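Skuven publishes handling rules for its hand-held gripper work

Skuven has put out a short set of working rules for people who record tasks with hand-held grippers, the kind used to teach robot arms how to pick things up and put them down. The rules come into force in June at the company's Gokville site and will apply to outside contractors from the same month.

The document runs to four pages and replaces a set of notes that had been passed between teams. It covers the table, the floor, the cables and the length of a session. Operators must stop for a break after 80 minutes, and no recording may start until the walkway behind the operator has been checked. Tables have to offer at least 900 mm of clear width, with a plain covering under the objects.

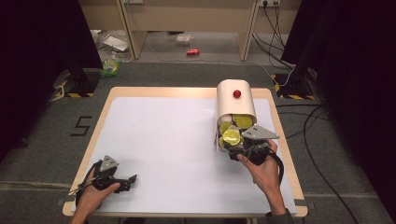 Does the operator have to use both grippers in every recording?

Only if the task sheet asks for it. Where a task needs one hand, the other gripper is to be kept in view and still, with its jaws away from the objects, so that the recording can be used for either kind of training.

Cables get the longest section. They must leave the wrist without a sharp bend and must not pass in front of the jaws. Any cable on the floor within 300 mm of the operator's feet has to be taped or moved before work begins. Grippers with a loose screw or a damaged plate are to be taken out of use the same day and logged.

Kosance, which supplies recorded tasks to Skuven, said it would follow the rules from the start but had asked for more time on the table widths, as several of its benches are narrower than the new minimum. Skuven said it would look at those case by case.

Failed attempts should be kept, the rules say, and marked as failed. Deleting them without a note will count as a breach. Recordings made before June will not need to be checked again.

A separate part on storing recordings is being written with Mrema and is due later in the year. Until then the current arrangements stay in place.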